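**Table notes: the green cloth and the fruit plate**

The green cloth is now on the long table and will stay there through April. It came from the Ustetano order, which also included the black fabric. We bought it wide enough to reach past the edge of the table, so please don't trim it — the extra gets folded under when the table goes back to storage.

The round plates are part of the Zumton set. They are pale with a light purple-pink tint that shows up well against the green. There are 7 in the cupboard, and they should be washed by hand and stacked with a paper towel between them.

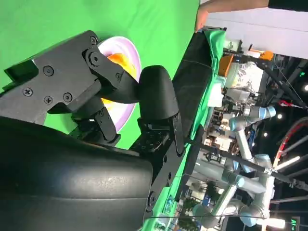
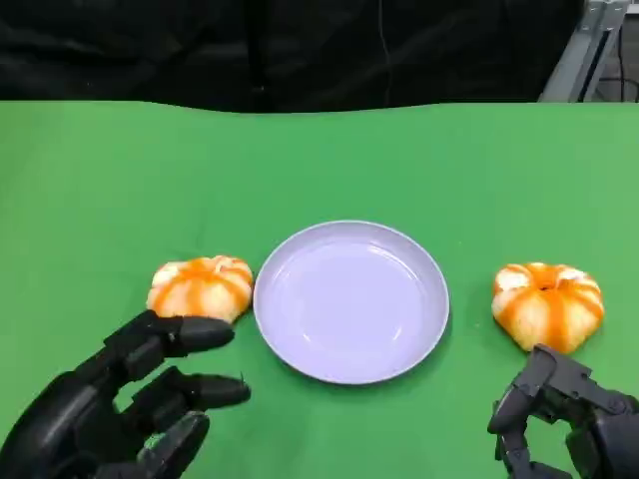
*Posted 7/3/18 by the Ekavura newsletter desk*

A few points for anyone setting the table with fruit:

- Put the plate down first, near the middle of the cloth, and leave space on both sides of it.
- Tangerines can be peeled ahead of time. Leave the white pith on, as it helps the segments hold together when the fruit is picked up and put down again.
- Keep whole peeled fruit for the table. Loose segments leak juice, and it marks the cloth.
- Peels go in the compost bucket by the sink.

If juice does get on the green cloth, blot it and rinse the spot in cold water. Don't use the spray from the Younis kit, which left a pale ring on the last one.

We spent nearly 400 dollars on cloth and plates this season, so there is no money left for a second set. Anyone who wants to borrow the table for a day can leave a note in room 1725. Return the plates clean and the cloth shaken out.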